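Corkenance Trail Restoration: Progress Report for September
Submitted to the Magsi Fund by Ilze Raudsepp, project coordinator

Where we stand

The Corkenance Trail is open from the Naditz trailhead to the upper ford, a continuous 30 miles. The work planned for this season was the repair of the lower section, the relocation of two campsites away from the creek, and new signs at every junction. The lower section and the campsites are done. The signs are two-thirds done, and the rest have been ordered.

We have spent less than planned on materials and more on hauling. The total remains inside the grant. The detailed ledger has been sent separately and follows the same budget lines as last year.

Lower section, Naditz to the first saddle

This stretch took most of the crew's time. The spring runoff cut a trench down the middle of the tread between the second and third switchbacks, and hikers had started walking on the slope to avoid it. The crew filled the trench with crushed rock, set 51 log and stone water bars, and closed the side paths with brush. Two of the water bars near the third switchback were set too shallow and were dug out and reset the following week.

The footbridge below the saddle has new decking. The stringers were inspected and are sound. We had budgeted to replace one of them and did not need to, so that money went to the pack string.

Blowdown was heavier than in any of the past three seasons. The sawyers cleared 634 trees between the trailhead and the ford. Most were small lodgepole, but one spruce across the trail at Monolitz Creek took a full day with the crosscut saw. Power saws are not allowed past the wilderness boundary, and the schedule we gave you in the spring did not leave enough time for that. Next year's schedule does.

Campsites

The old Monolitz Creek site sat on the bank, and the ground around it was bare dirt. It has been closed and raked, and the fire rings have been broken up. The new site is on the bench to the north, with four tent pads and a bear pole. Water is a five-minute walk down a marked path. Several thru-hikers told us they would have liked it closer, but the distance follows the land manager's rule and we do not expect it to change.

The upper site was moved a shorter distance and has three tent pads. The bear pole there leans a little. It holds weight, and we will straighten it when the crew goes back in with tools.

Grass seed was spread on both closed sites in early fall. We will not know how it took until next summer.

Signs and maps

Junction signs are up from the trailhead to the saddle. The routed boards for the upper junctions came back with the wrong mileage on three of them and were returned to the shop. The replacements should be ready before the passes close, but we are planning to install them in the spring to be safe.

The free paper map has been reprinted with the new campsites and the seasonal water sources. We printed one side only this time. Hikers mostly carried the old double-sided map folded to the front, and the elevation chart from the back now fits along the bottom edge. The online version matches the paper one.

Trail use

The register at Naditz recorded 615 parties between the opening and the end of the season. Registration is voluntary, so the true figure is higher. Overnight parties were up over last year and day hikers were about even. August was the busiest month. Parking at the trailhead was full on most weekends by 9 in the morning, and cars were left along the county road. The county has asked us to put up a notice, and we have agreed on the wording.

There were no serious injuries. One hiker turned an ankle near the ford and walked out with help from the crew. Bear sightings were reported at both campsites, and none involved food.

Problems and changes

The packer we used last year retired, and the new one is based farther away. Each trip in cost more as a result. We reduced the number of trips from eight to six and had the crew stay out longer between resupplies – this worked, although the second hitch ran low on stove fuel.

The radio at the ford camp had no signal for most of July. We carried a satellite messenger instead and would like to keep it as a regular budget item. 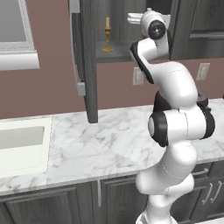
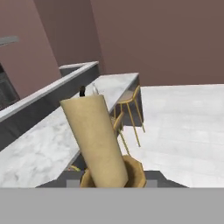
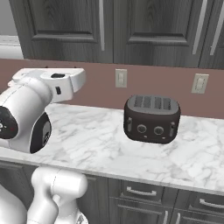
Plans for next season

The main job is the trail above the ford, where the tread crosses a wet meadow and has split into several parallel ruts. We propose a raised causeway on the uphill side. The survey is finished and the drawings are with the land manager for review. If they are approved over the winter, the crew can start as soon as the snow is off.

We will also install the remaining junction signs, straighten the bear pole at the upper site, and walk both reseeded areas.

Request to the Fund

We ask that the unspent materials money be carried over to the causeway. No increase in the total grant is requested. We would need an answer before the winter order for rock and timber goes in, as the supplier holds its prices only until the end of the year.

Ilze Raudsepp can answer questions about the ledger or the causeway drawings.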